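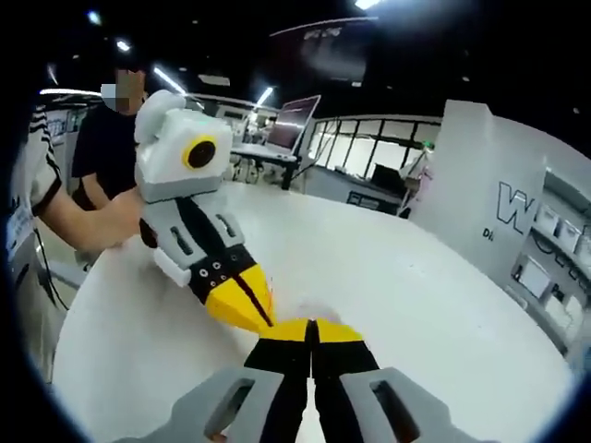
The round table at Cutard

Cutard is the shared workroom on the upper floor of the Duvurport building. This page is for members who are thinking of booking a place there.

The white table has a plain glossy top and a curved edge, so people can stand wherever suits them and reach the middle. It is used for short jobs that are easier done standing up. Bookings are for up to 3 hours, and the table should be left clear at the end.

Small items at the table

Packets and other light things are handled on the white top, where clear plastic is harder to see than you might expect. Please check for bags before you leave.
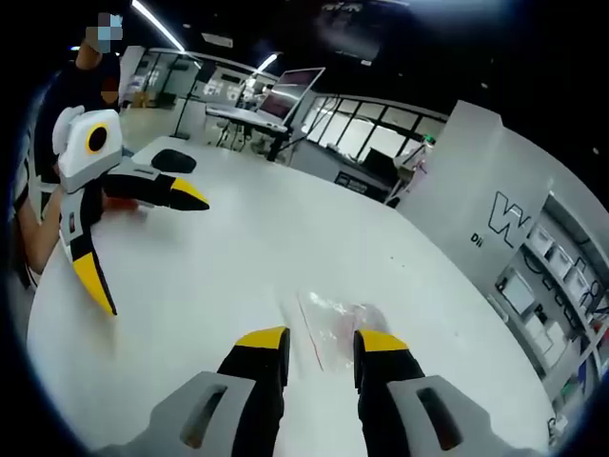 Bags that are still usable go back in the Cuautle box by the door. Torn ones go in the bin.

The rest of the room has a grey floor, a row of large windows and a glass-walled partition in the corner. The windows give good daylight for most of the working day, and the lights are usually needed from mid-afternoon in December.

Bookings are made through Flomow under room code 1401. Choose the table or a desk, as they are listed separately. For questions about access, ring extension 455.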